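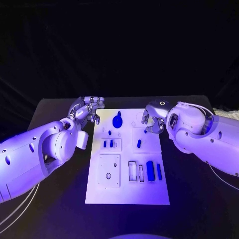 A white board on a dark table, under violet light.

I had been meaning to get to the Teltalmont open house for years, and this June I finally made the drive. If you don't know it, Teltalmont is the old mill complex on the river below Hulleris, a long row of brick buildings that made wool blankets until the looms moved away. These days it's rented out floor by floor to weavers, woodworkers, instrument repair people, a printer or two, and once a year they open nearly every door and let the rest of us wander through. Admission is free and parking is five dollars, paid into a coffee can at the gate.

I got there a little after nine in the morning, and I'm glad I did, as the lot was full by ten. You pick up a folded map at the gatehouse, but the building numbers on it don't match the ones painted on the walls (Building 4 is marked as Building 6 on the river side, I never did find out why). I gave up on it quickly and followed my nose, which took me straight to the bread oven in the yard. They were doing rye rolls with caraway. I had two. Then I went back and had another one.

The part I had come for was the weaving floor, up on the third story of the main mill. What a room! It's one enormous space with iron columns and north windows the whole way down, and the floorboards are still dark with oil from the old machines. Govau, the studio that has most of it now, weaves upholstery and heavy blankets on looms they rescued from a barn and rebuilt themselves. The biggest one has 2218 warp threads on it at the moment, and every one of them was tied on by hand. The weaver told us it took her most of two weeks and one very bad back. When she started it up, the whole floor hummed and you could feel it in your teeth.

They let visitors try a small table loom in the corner. I managed four inches of something green and brown that gets narrower as it goes along. It's now on my kitchen windowsill under a plant, and I'm very proud of it.
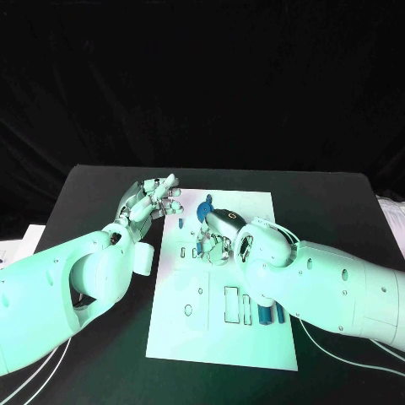 From there I went down the back stairs to the dye house, and if you only have time for one building, I'd make it this one. The smell hits you first, a mix of wet sheep and hay and something like strong tea. They had vats going with madder, walnut hulls, and indigo, and they were dipping skeins all day long. I had read about indigo coming out of the vat yellow-green and turning blue in the air, but seeing it happen on a stick right in front of me was something else. A whole row of kids went "ohhh" and so did I.

On the wall there's a set of sample cards from the blanket days, 613 of them, each with a little loop of yarn and a name in brown ink. Some of the names are wonderful. "Wet Slate." "Canal." "Aunt's Parlor," which is a kind of dusty plum I would happily paint a room in. You aren't allowed to touch, but there's a bench, and I sat there for a good half hour just reading.

Lunch was soup in the yard, lentil or chicken, with long tables and a brass band that knew five tunes and played them all with great conviction. I shared a table with a couple who had met working the night shift in the carding room. They told me how the river would freeze along the wheel pit and how the lint got into everything, even the sandwiches.

In the afternoon I took the wheel pit tour. Wear real shoes for this! The steps are steep and slick, and you have to duck at the bottom. The wheel itself is long gone, but the turbine that replaced it is still there and they run it for a few minutes every hour. Groups are small and the line is slow, so put your name down first thing when you arrive. I waited over an hour and read the whole program twice.

My last stop was Lu, the tiny print shop at the far end of the lane, where you can pull your own card on a hand press. I chose a heron and got it a bit crooked. They also sell notebooks made from the mill's leftover ledger paper, with the faint red and blue lines still on it. I bought two for presents and have already started writing in one.
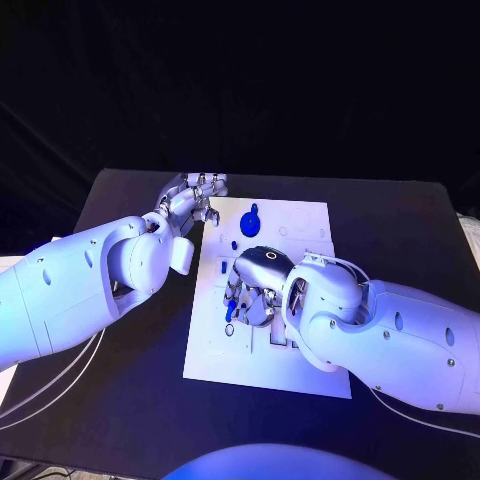 The same dark table, with the black curtain behind it.

A few practical notes if you're planning on next year. The elevator in the main mill does go to the weaving floor, but you have to ask at the gatehouse for someone to run it. Bring cash for the food and the small studios. Dogs are fine in the yard and nowhere else. The footpath from Hulleris takes about forty minutes along the river and is lovely and flat, and I wish I had left the car in town and walked. The doors close at five, though the band was still playing when I pulled out of the lot.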